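Rice supper returns to Shek hall this June
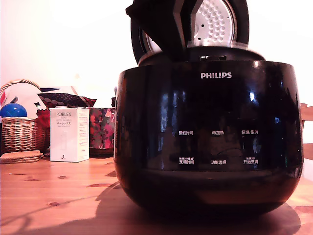 There are few things that bring people out on a drizzly evening quite like the promise of a hot supper they haven't had to cook themselves, and so it is with real pleasure that we can report the return of the Shek rice supper, which comes back to the village hall in June after a gap of 2 years while the roof was being mended.

The supper was started by So-ying Liu, who moved to the village to open the Lornetis bakery and found that her neighbours were forever asking what she was having for her own tea. She invited a handful of them round, they brought their cousins, and before long the whole thing had outgrown her kitchen and had to be moved across the road.

"I thought it would be a one-off," she told us, laughing, over a pot of jasmine tea. "Then people began stopping me at the post office to ask about the next one – and they wanted the aubergines again, so the aubergines are staying."

Also on the menu are steamed egg, greens with garlic, soy chicken and a mushroom dish for those who don't eat meat, all served with plenty of plain rice. Pudding will come from the bakery, and anyone with an allergy is asked to mention it when booking.

There is room for 100 people over two sittings, the first at half past five, which suits families with little ones, and the second at half past seven. The last supper raised £700 for the footbridge fund, and this year's takings will go towards new curtains for the hall.

Tickets cost £4 and are on sale now at the Lornetis counter. Please bring your own bowl if you can.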